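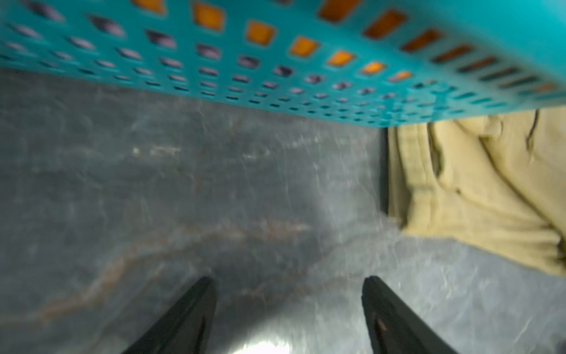

The teal basket, and under its edge the beige cloth on the gray top.

Fri 9 May

I wanted to write yesterday already but my hand was tired from scrubbing. So today I write for two days together.

The big job of this week is the counter. When I moved to this apartment in February I told myself that I will put everything in order in one month, and now it is May and I still have things living in baskets. The teal basket is the worst of them. It started as the basket for things that have no place yet, and then it became a place itself. Each time I clean, I lift it, I wipe under it, and I put it back with the same things inside. This is not cleaning, my mother would say, this is visiting.

I bought the basket in the Fidness shop near the bus station, the one that sells everything for the house. It cost 6 dollars. I like the square holes because the dust falls through and does not stay in the corners, but of course then the dust is on the counter. I also like the color. In my old kitchen everything was white and I felt like at the dentist.

The gray surface I did not choose, it came with the apartment. It has brown veins in it, and on the first day I tried to wash one of them away. I was rubbing for a long time with the rough side of the sponge before I understood that it belongs to the pattern. Maybe some of the scratches are from me. I am more careful now and use only a soft cloth. When the light comes on it you see all the scratches and smudges anyway, and in the evening I do not see them and I am satisfied.

I tried the Clurnier polish which the woman downstairs recommended. The bottle says to wait 40 minutes and then wipe. I waited 50, as I was on the phone with my sister, and I had to wipe very hard. The smell is like oranges and also a little like a garage. I will give the rest of the bottle back to her, I think, if I find a polite way to say it.

About sorting. I made a rule that each thing from the basket must get a home before Sunday evening or it goes to the donation box at the Fitbridge center. The rule was good for the first half hour. After that I found the instructions of my rice cooker and sat down to read them, and I learned that it can make cake. I did not make cake. But I put the instructions in the drawer with the lids, so at least this paper has a home now.

In the evening I walked to Prasertsri for noodles, as the kitchen was too full to cook. Bus 81 passed me two times on the way and both times I was between the stops. I ate the soup with the pickled greens and took spring rolls home for lunch.

The beige cloth needs to go in the wash with the towels. I must remember to wash it cold. The last one I washed hot and it came out so small that I use it now for the shoes.

Tomorrow I want to buy hooks for the inside of the cabinet door. I should measure the door first, before I go to the shop and not after like with the curtain.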